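**Re: [cell-care] Drawer cell drifting again, what do you check first?**

From: Marcus Lindqvist
To: cell-care list

Jalen Escobedo wrote in May:

> We've inherited the drawer cell from the Ambrose side of the building and it is driving me up the wall. It runs fine all morning, then the gripper starts landing high on the handle, and by late afternoon it's pinching air. I've redone the hand calibration twice. I've swapped the fingertips. Boltmont support told me to reinstall the controller software, so I did that too, and now it pinches air with a newer version number.
>
> Does anyone have a checklist for this thing? Ambrose left us a binder but it's mostly lunch menus.
>
> Jalen

Jalen, sorry for the slow answer, I was waiting until I had ours open for service so I could write down what I do and not what I tell people I do.

Put the software down for a minute. Before you calibrate anything again, find out what moved. On our cell it has been the furniture more often than the arm. We run two tables butted together with the cabinet sitting across the joint, which was decided before my time by someone who has since been promoted. If one table settles a hair lower, the cabinet leans, the handle goes with it, and you get exactly your complaint. Lay a straightedge across the seam right at the cabinet foot. If you can slide a sheet of paper under it, stop there and fix the table feet.

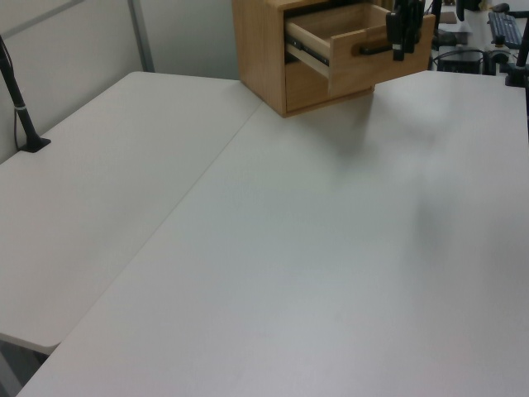
Next is the drawer itself. Pull it by hand, all the way, slowly, with the arm parked and the enable off. You're feeling for a spot where the slide drags. Ours got a notch in the rail after a week of Gellero's demo script yanking it 200 times a shift, and the arm politely bent itself around the problem until it couldn't. Wipe the rails with a dry rag. Don't oil them, the dust turns to paste and then you have a different thread to start. Check the handle screws from inside the drawer while you're there. A loose bar handle will forgive you all morning and then not.

Then the wrist, in this order:

1. Gripper mounting screws. Snug, then check again after 15 minutes of running.
2. The small knurled screw. Finger tight. Whoever had ours before me used pliers and I'm still angry.
3. The cable connector. Wiggle it gently with the status page open. If the reading jumps, it's the connector, and no calibration on earth will save you.
4. Cable slack. Jog the wrist through its full range and watch the loop. You want enough that it never pulls tight, and not so much that it goes fishing for things on the table. I retied ours this morning, and it's on the generous side.

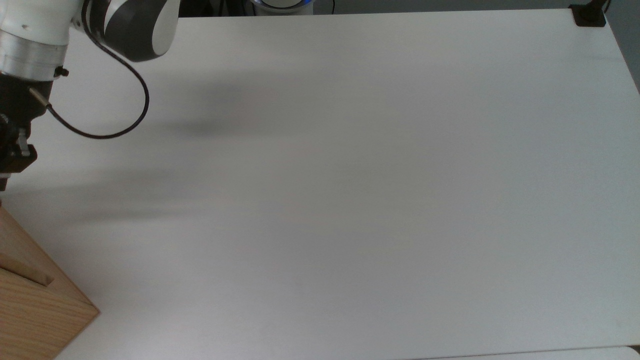
*Wrist parked for the cable check, loop hanging over the table.*

Last, the clamps. Everything in these cells is clamped to a table edge, and they all creep. I put a paint-pen line across each clamp and onto the tabletop, so when a line doesn't meet up anymore I know who to blame. Stand bases get the same treatment. If a camera stand gets bumped you'll chase a vision error for 2 days and swear it's the gripper. Ask me how I know, or ask the Jistance folks, they were on the phone for both of them.

Only after all that do I calibrate. I use 22 touch points; the manual wants fewer, and the manual doesn't have to come in when it drifts. Let the arm warm up before you start, because a cold calibration is good right up until the thing isn't cold, and "fine all morning" in your message makes me suspicious.

If it still lands high after this, send me the log and the afternoon temperature by the cell. And keep the binder. Ours had the only copy of the wiring sheet, between two soup days.

Marcus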